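Plirum brings its smoky-walled storage box to Skellcombe households

Shared 124 times | 7 comments

Household storage firm Plirum has announced that its grey see-through box with a hinged lid will go on general sale in April. The box was tried out over the winter in kitchens, hallways and spare rooms across Skellcombe, where 900 homes took part in a clear-out programme run with the furniture maker Van Loon.

The box is called the Imitz. It is made from tinted plastic that lets the owner see roughly what is inside without putting every last battery and spare key on show. The lid meets the base halfway up the side and closes with a small catch at the front. It is meant for the small things that gather on tables and worktops: chargers, sewing bits, plasters, birthday candles, stamps, fuses and the instructions for things that were thrown out years ago.

Each home in the programme was given two boxes, a sheet of plain labels and a short guide. People were asked to choose one table in the house, take everything off it and put back only what they used there. Whatever was left went into the boxes, to the charity shop or in the bin. Most chose the kitchen table. A good number chose a desk, and a few chose the shelf by the front door, which the guide had not mentioned but which has now been added to it.

Plirum received 2158 comments from the homes that took part. The most common request was for a catch that could be opened with one hand, and the catch on the sale version has been changed to allow this. The second was for a lid that stays up by itself. The hinge is now stiffer, and the lid stops a little past upright.

Hilde Wuyts, head of household products at Plirum, said the firm had expected people to ask for more sizes.

"We had drawings ready for a whole family of boxes," she said. "What came back was page after page about the lid. People want to open it while holding the phone or a cup of tea, drop something in and shut it again. So we left the size alone and spent the money on the hinge and the catch."

She added that the tint had been the subject of a long discussion in the office. "Clear plastic looked messy as soon as it was full. Solid grey looked tidy, but then you forget what you have put in it and buy another roll of tape. I have four rolls of tape at home. The smoky one was the one we kept going back to."

The box is sold on its own or in pairs. Boxes stack when closed, and the base has a slight lip to stop the upper one sliding. Dividers are sold separately and fit either way round. The box can be washed by hand in warm water with ordinary washing-up liquid. It should not go in the dishwasher or the microwave, and it is not meant for storing food.

Van Loon, which makes plain white tables with a wood-coloured edge, will stock the box in its Skellcombe showroom next to its desks and kitchen tables. Staff there will show visitors how the lid and catch work, and a table will be set aside for anyone who wants to try sorting a drawer's worth of odds and ends. Visitors may bring their own. The showroom opens at ten in the morning, and the sorting table will be in use until four in the afternoon throughout the month.

Homes that took part in the programme may keep their two boxes. Those with the earlier catch can swap the lid free of charge at the showroom. The old lid should be taken along, empty and with any labels removed. The base does not need to be changed.

The guide has also been rewritten. The first version asked people to finish a whole table in one go, and many wrote to say they had got halfway and needed the table back for supper. The new version is split into short jobs of a quarter of an hour each. It begins with paper, moves on to cables and leaves photographs and letters until the end. Printed copies come with each box, and spare copies are kept at the showroom desk.

A second clear-out programme is planned for the autumn, this time for sheds and garages. Plirum is working on a deeper box with the same lid for that work, though no date has been set for its sale. Homes that wish to take part should leave their name at the showroom or write to Plirum by post, marking the envelope "Autumn".

Notes for editors

Plirum makes storage for the home, including drawer trays, shoe racks and under-bed boxes. Samples of the Imitz box are available to the press on request and need not be returned.

Related items

Plirum drawer trays now sold singly
Van Loon showroom extends its opening hours
What Skellcombe gave away: charity shops report on the clear-out
Choosing a table for a small kitchen
Washing and caring for tinted plastic

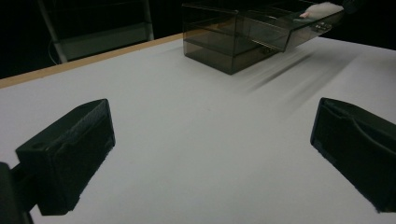 Pauline: We did the hall shelf and it has stayed clear apart from the post. Can the dividers be bought at the showroom as well, or only by writing in? I'd want two sets, one for the sewing things and one for all the fuses.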